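Red Walls, Gray Floor, and Me in the Middle With a Rag

Sun 8 November

So the half bath is still beige. I know, I know, I said in my last post that it would be red by Halloween, and a few of you have already written to ask where the pictures are. Well, Halloween came and went and the only red thing in there was the hand towel. But I have been busy! I have opened cans, I have ruined two shirts, and I have painted so many pieces of poster board that the dining table has had to be eaten at from one end only.

For anybody new, the half bath is the little one under the stairs. It has no window, a sink the size of a salad bowl, and a sloped ceiling that my brother-in-law hits his head on every Thanksgiving. The people who owned the house before us painted it beige to make it look bigger. It didn't look bigger. It looked like the inside of an envelope. My thinking is that if a room is going to be small and dark anyway, it may as well be small and dark and gorgeous, and so I want red, and I want it streaky, with a lighter color underneath and a darker one dragged across the top so you can see the brush.

My husband thinks streaky means unfinished. We have had this talk more than once.

The base coat was the easy part. I bought a quart of a rosy color from Pryor, the paint counter over on Hindell Road, and the young man there was very patient while I held lids up to the window. The top color was harder. My first one was too orange and over the rose it looked like canned tomato soup. The second one was too brown. The third one, which I mixed myself in a yogurt tub out of the first two plus a squirt of some artist's crimson I had left from a class, was perfect, and of course I didn't write down how much of anything I put in.

Then there is the glaze. You stir it into the dark color so it stays open longer and you can drag it around. I used way too much the first time and it slid down the poster board like syrup. If you try this at home, start with less than the can says and add more when you need it. And please use a cheap bristle brush, the kind with hairs that stick out in all directions. My good angled brush left a finish so smooth that you couldn't tell I had done anything, and there went an hour of my Saturday.

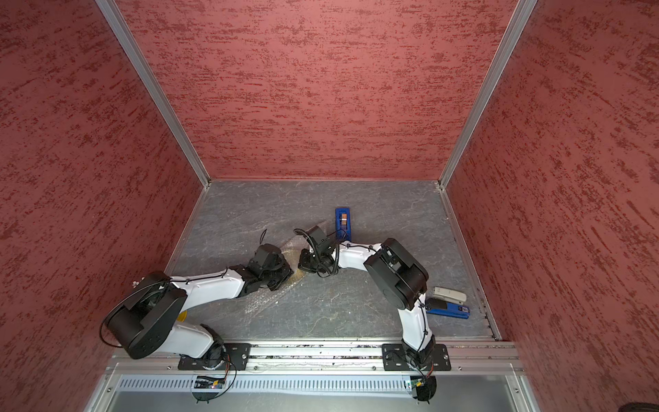

What I keep going back and forth on is which way to drag the brush. Up and down is what the magazines like, because it's supposed to lift the ceiling, but my ceiling slopes and I think it would only point that out. I painted one board each way and stood them on the toilet tank for a week. The up and down one looked like wallpaper in a steak house. Sideways is a lot calmer, and you can see it pretty well on that back wall in the photo, dusky rose with the darker crimson pulled mostly across, patchy in a way that still reads as one color when you squint. And look how it sits with gray marbling on the floor! That was what settled it for me. I had been so sure I needed a cream floor to keep things light, and now I don't want cream anywhere near it.

Which brings me to the floor, and I did not plan on doing the floor. The old stuff in there is a yellowy sheet vinyl with a burn mark by the door, and I had been hiding it with a rug since January. I went to Marngate for a roll of painter's tape and came out with a box of 18 inch peel and stick tiles called Flidano Slate, gray with thin white veins. They were on the clearance shelf. The box was over $50, even marked down, and I stood there feeling guilty right up to the register. I laid one loose next to the sink to see, and I have been popping in to look at it ever since. The veins are faint enough that it doesn't shout, and I was worried about that, because some of those fake marbles look like somebody spilled milk.

I don't know yet how the floor should meet the wall. The baseboards are white and chipped, and white next to that red is going to look very Christmas. I could paint them gray. I could take them off and put a thin strip of metal trim around, which I saw in a restaurant bathroom once and liked so much that I went back in to look again. My husband says metal trim in a bathroom under the stairs is going to look like an elevator. I kind of like elevators?

My friend Raelene Quinlan came over Friday with a coffee cake and gave her opinion of all the boards. She is a vertical person. She also thinks I should do only one wall and leave the rest plain, and I did think about it, I really did, for as long as the coffee cake lasted. But I want to be wrapped up in it when I shut the door. One red wall in a room that tiny would look like I ran out.

So the plan for this week is to wash the walls (hair spray, years of it, don't ask), fill the holes from the old towel bar, and get the rose on. The glaze goes on after it has had a couple of days to dry. I'll do the back wall first and work out toward the door so that I don't paint myself in behind the sink, and I'm going to do each wall in one go even if the phone rings. When I stopped halfway on a board, it left a hard line that I could not get out with anything.

If any of you have used peel and stick tile around a toilet, please tell me how you cut the curve. I have made a pattern out of a grocery bag and it looks like a map of Ohio.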